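16/08/2021

I moved my sourdough starter to a cooler shelf in February and meant to write about it then. I didn't, so this post covers six months of baking in one go. Mostly it's about hydration and why I stopped chasing the high numbers.

When I started baking bread I followed whatever the forums said, and the forums said wetter was better. I spent most of a winter making dough I couldn't shape. It stuck to the counter, the scraper, my wrists and once the dog. The loaves tasted fine but they came out of the oven flat, with big tunnels under the crust that butter fell straight through.

What changed my mind was a long email from Arvid Nyberg, who used to bake for a hotel and now only bakes for his family. I'd sent him my recipe and asked what was wrong with it. He wrote back that my flour couldn't hold that much water. The recipe was written for a strong bread flour and I was using the soft all-purpose from the mill in Skendstead, mostly on account of the price. He told me to hold back a good splash of the water, mix, wait, and only add the rest if the dough asked for it.

I tried it the next weekend. The dough was dull to look at and easy to handle. It rose properly and the loaf stood up. I have made it that way ever since.

A few notes for anyone in the same spot:

- Mix the flour and water first and leave them alone for 30 minutes before the starter and salt go in.
- Fold the dough 3 times during the first rise. I used to do six and could never see a difference.
- Watch the dough, not the clock. My kitchen faces north and everything takes longer than the book says.
- Rice flour in the basket. Wheat flour gets gummy and the loaf tears when you tip it out.

The starter itself has been no trouble. I feed it twice a week and keep it in a jar with a loose lid. It went gray on top in the spring when I was away for two weeks, and I poured off the liquid, fed it and carried on. Ambros Rainer says his has survived worse, including a move across the country in a cooler.
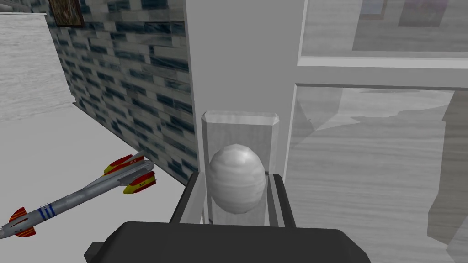
Enriched dough is what I've been working on since the weather warmed up. I wanted a soft loaf for sandwiches, and that means milk, butter and eggs, and eggs are where I kept going wrong. The recipe I use just says "2 eggs" and I never gave it a second thought until I had one batch like soup and the next like clay, with everything else measured to the gram. An egg sitting upright with its narrow end up, like the gray one here, looks like a fixed quantity, and a recipe treats it like one. Mine come from a neighbor with mixed hens and they are all over the place. So now I crack them into a bowl on the scale, beat them, and make up any shortfall with milk.

The butter goes in last, soft, a spoonful at a time. It will look like it's coming apart halfway through. Keep kneading. By hand it takes me most of a radio program.

I still can't get the top to brown evenly. The back left corner always goes first, so I turn the pan once, and even then there's a pale stripe down one side. Next month I'm going to try a lower rack and an egg wash with a little cream in it. If anyone has a small gas oven and has sorted this out, leave a comment with what you did.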